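Irkgate drawing rooms reopen with winter programme

2026-09-14

Zududora, the artist-run studio in Irkgate, will reopen its drawing rooms in December after a refit of the upper floor. The new programme has 24 evening sessions, most of them with a life model, and four longer Saturday-style day sessions for portrait and costume work.

Each session takes up to 13 people. Easels and boards are provided. Paper, charcoal and ink are sold at the desk, or people can bring their own -- oils are not allowed upstairs.

An exhibition of some 600 sketches made by members will hang in the stairwell on Tesby Street while the programme runs. Entry is free.

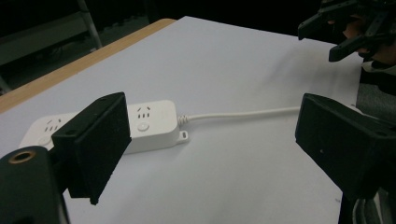 White tabletop with power strip, Zududora, Irkgate.

Bookings open on the Zududora website. Press enquiries to the studio desk.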